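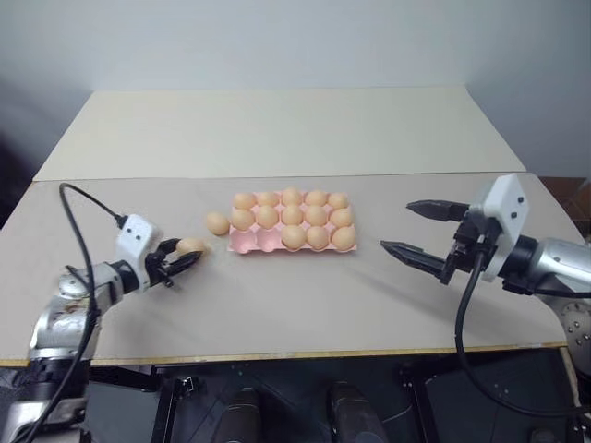 September 2019, Werkstattbuch, Eintrag zu den Fünfzehnerlagen

Die rosa Fünfzehner sind endlich da, und ich bin jetzt schon verliebt in das Format! Drei Reihen zu fünf, das passt auf jede Arbeitsfläche, und man sieht mit einem Blick, was noch fehlt. Wenn die hintere und die mittlere Reihe voll sind und vorne links noch zwei rosa Mulden herausschauen, braucht kein Mensch einen Strichzettel. Beim Zehner von Adden muss ich dafür immer noch den Deckel ganz zurückklappen und von oben hineinschauen. Das mittlere Ei in der hinteren Reihe steht übrigens ein bisschen höher als seine Nachbarn, das will ich mir für die Deckelfrage merken (siehe unten).

Angefangen habe ich mit der Füllreihenfolge. Iida hat früher auf dem Hof Simiyu gepackt und schwört auf »von hinten nach vorne, nie quer«. Ich war skeptisch und habe erst einmal spiralförmig gefüllt, außen herum und dann nach innen, weil ich dachte, der Rand stabilisiert sich so am schnellsten. Tut er auch, nur kommt man danach kaum noch an die mittleren Mulden heran, ohne mit dem Knöchel an ein Ei zu stoßen. Von hinten nach vorne dagegen ist ein Genuss. Die Hand hat immer freie Fläche vor sich, und das nächste Ei lehnt sich nirgends an, bevor es in seiner Mulde angekommen ist. Also Iidas Methode, mit einem Gruß von mir in die Packküche.

Quer anfassen oder stehend anfassen? Wir haben beides probiert. Quer, also um den Bauch, hält sich ein Ei viel ruhiger, man muss es aber über der Mulde noch aufrichten, und genau da passieren die kleinen Stöße. Stehend gegriffen geht es gerade hinein, dafür rutscht es leichter durch die Finger. Sirkka greift quer und dreht im letzten Moment aus dem Handgelenk, das sieht bei ihr aus wie gar nichts. Bei mir gab es heute zwei Haarrisse, beide beim Drehen, beide am stumpfen Ende. Die Eier sind gleich in die Schüssel gewandert.

Zur Unterlage: die helle Platte hat sich bewährt. Auf dem alten Wachstuch sind uns lose Eier ständig in Richtung Fenster davongerollt, auf der Platte bleiben sie viel eher liegen, wenn man sie ruhig ablegt und die Finger langsam wegnimmt. Ich würde trotzdem nie mehr als eine Handvoll lose neben die Lage legen. Die hintere Platte bleibt bitte auch stehen, sie hält uns die Wand sauber, und man sieht die Eier davor sehr gut. Wayne wollte sie gestern zum Zuschneiden mitnehmen und hat sie zum Glück wieder zurückgestellt.

Dann das Ausräumen und Umsetzen, also der Teil, auf den ich mich am meisten gefreut habe. Wenn eine Lage nur halb voll ist und weitergetragen werden soll, wandert das Gewicht beim Anheben sofort auf die volle Seite. Bei einer Zehner merkt man das kaum, bei der Fünfzehner ganz deutlich! Wir haben deshalb verschiedene Teilfüllungen durchgespielt und jedes Mal an der langen Seite angehoben. 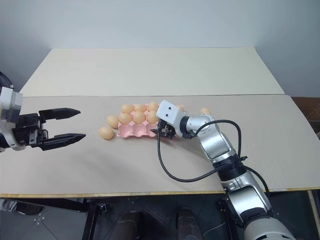 Am schlechtesten trägt sich eine Lage, bei der nur ein Ende besetzt ist, die kippt schon beim ersten Zentimeter. Am besten geht es mit einem Block in der Mitte, zwei Reihen tief, und den leeren Mulden gleichmäßig an beiden Enden. Das widerspricht leider der schönen Regel von hinten nach vorne. Onnis Vorschlag dazu: beim Packen bleibt es bei Iidas Reihenfolge, und wer eine angebrochene Lage wegtragen muss, setzt vorher um. Kostet ein paar Handgriffe und ist mir viel lieber als Rührei auf dem Flur.

Deckelfrage. Wir haben zwei Varianten hier, den flachen von Genura und den gewölbten Probedeckel, den Helmi mitgebracht hat. Der flache sieht schöner aus und lässt sich wunderbar beschriften, aber sobald ein Ei etwas hochsteht, liegt er darauf auf und drückt. Mit dem gewölbten war davon nichts zu spüren, auch nicht mit einem großen Ei in der Mitte. Ich habe ein Blatt Papier dazwischengelegt und nach dem Schließen daran gezogen. Gewölbt: Papier kommt glatt heraus. Flach: klemmt in der Mitte, an den Ecken frei. So ein einfacher Test, und so ein klares Ergebnis – das mache ich ab jetzt bei jeder Lieferung!

Offen ist, ob der gewölbte sich noch ordentlich stapelt. Drei hoch ging, vier hoch wurde mir persönlich zu spannend. Helmi meint, mit einem Zwischenblatt wäre auch fünf kein Problem. Probieren wir, aber mit leeren Lagen zuerst.

Bestand und Lager: bestellt waren 775 Lagen, geliefert in großen Kartons mit bis zu 203 Stück, alle ineinandergesteckt. Das Auseinandernehmen ist eine Geduldsprobe. Zieht man am Rand, reißt er gern an der Ecke ein. Besser den Stapel hochkant stellen, mit dem Daumen in eine Mulde fahren und abrollen, dann löst sich die oberste Lage fast von selbst. Karton bitte trocken stellen, also oben ins Regal und weg vom Spülbecken.

Farbe noch kurz: über das Rosa gab es im Vorfeld viel Gemurre (Wayne: »wie ein Kinderzimmer«). Ich finde es großartig. Leere Mulden fallen sofort auf, und die hellen, leicht orangefarbenen Eier sehen darin richtig warm aus. Im grauen Zehner wirken dieselben Eier müde. Für den Markt in Gorkness würde ich auf jeden Fall bei Rosa bleiben.

Nächste Schritte:
Stapelprobe mit gewölbtem Deckel, leer, dann gefüllt (Helmi und ich)
Papiertest auch an den Zehnern von Adden nachholen
Iida fragen, ob sie auf dem Hof die Lagen mit der langen oder der kurzen Seite zu sich hinstellen
Sirkkas Handgelenk-Dreh üben, notfalls mit hart gekochten
Genura anschreiben wegen etwas mehr Höhe im flachen Deckel, Muster bis November

Die Schüssel mit den beiden angeknacksten steht im Kühlschrank, unteres Fach. Wer morgen zuerst da ist, darf sie sich braten.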